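Planning Your First Home-Tidying Robot Setup: FAQ
Last updated Fri 25 October

I'm Karim Berrada, and I look after equipment planning at Corkonbridge. I get the same handful of emails every week from people who want to start a small tidying-and-fetching project and have no idea what it's going to cost them. So I finally wrote my answers down! If yours isn't in the list, write to me anyway.

Where should I start, the arm or the budget?

Start with the room. I know, everyone wants to shop for arms first (I did too). But measure your space, write down the jobs you want done, and work out how far the arm has to reach for each one. Then look at prices. Two people with the same money can need very different machines.

What does the gripper cost, and can I go cheap?

We paid $1299 for our last pair of fingers with the mount, from Brasex. You can find cheaper ones. My first set was cheaper, and it couldn't hold on to anything with a rounded edge, so I ended up buying twice. If your list has baskets, bags or soft things on it, put more of your money here and less on the computer.

Do I need spare fingers?

Yes, please. Order 3 sets if you can stand it. The padding gets scuffed, somebody closes the thing on a table edge, and then you're waiting on a delivery with your whole week on hold. Tuominen took some 57 days to get me a replacement set last time, and they were very nice about it, but still.

What about the wrist camera?

Get the small one. A bigger camera sticks out and bumps into everything as soon as you reach down near furniture. Before you buy, ask the seller for a sample view with the gripper closed and another with it open. You want to know how much of the view the fingers take up.

Should I build a practice room or use a real one?

We put up wall panels in our workshop and furnished the space like a living room. It cost more than borrowing somebody's lounge, but we can leave things set up overnight, and I think that's worth plenty. For panels, budget for the feet and brackets too! They're quoted separately more often than you'd think, and I forgot them completely on my first order.

How much should I set aside for props?

More than zero, which is what most people send me. I spent $406 on household bits for our first room and used nearly all of them. Buy things you'd find in a normal home: cushions, toys, cups, a couple of baskets. Secondhand is great.

Which baskets are good to practice on?

Any with a handle that stands up and leaves an open loop, at least to begin with. I like a white one with a woven rattan rim and a plastic liner. The liner bunches up near the top, so it makes a nice harder test once the handle is going well. Try it on open floor first, then next to the sofa.

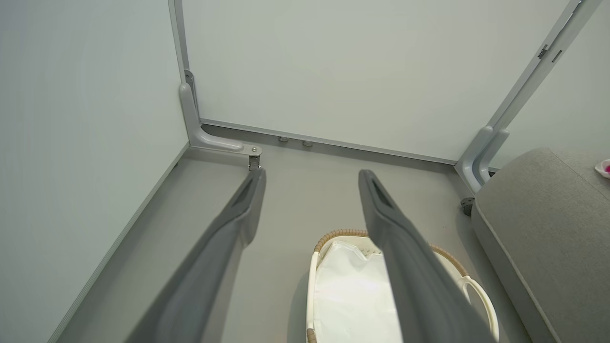

Can I rent everything instead?

You can, and for a short trial I'd say go for it. Sista rents by the month and will put the rental toward a purchase if you ask before you sign. Get that part in writing. Check who pays for worn fingers as well.

When should I place the order?

Earlier than feels sensible. If you want to be running in the new year, get your quotes in by the end of October and leave a gap between the delivery date and the day you promise your boss a demo.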